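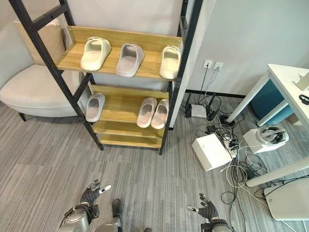

Ideas for a school 5K fundraiser?

Posted August 18, 2023

Our PTA wants to do a fun run next June for new library books and I said I'd figure it out (why do I do this to myself). We've got 200 families and I'd be thrilled with 40 runners. What do you charge? And do we need a permit if we stay on the path by Odonham Park?

2 answers

Answer 1

We did one last spring and it was a blast! Kids ran free and adults paid a flat fee, with shirts extra. Call the parks office now – ours wanted the form in 100 days ahead, and they mean it. Ask local shops to cover the shirts too. Blomqvist Bakery paid for all of ours and brought rolls to the finish line!

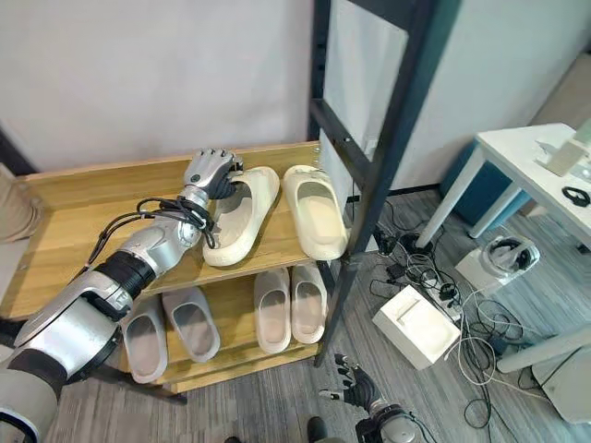

Answer 2

no idea on permits. we used Jisix for sign ups, it was ok I guess. get more water than you think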